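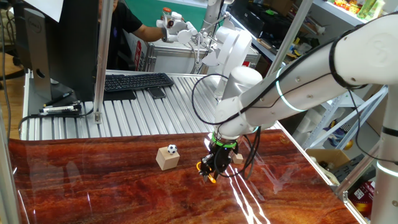
**Vuvby home reading scheme: report to the funder, 22nd January**

We sent out 3,068 book packs against a promise of 1,000 by July. I would not read much into that. Sakalauskas counts a pack as delivered when it leaves the depot, and only 152 families have returned a reading card.
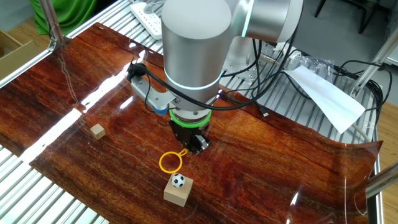

Of the cards we have, 83 came from Vinadau, where the library already ran a story hour, so the scheme can't claim the credit. Vastska wants glossy covers next. A shiny reddish-brown wood grain like that tabletop would look fine on a shelf, but I doubt it gets a book opened. I'd hold the second payment until the cards are checked.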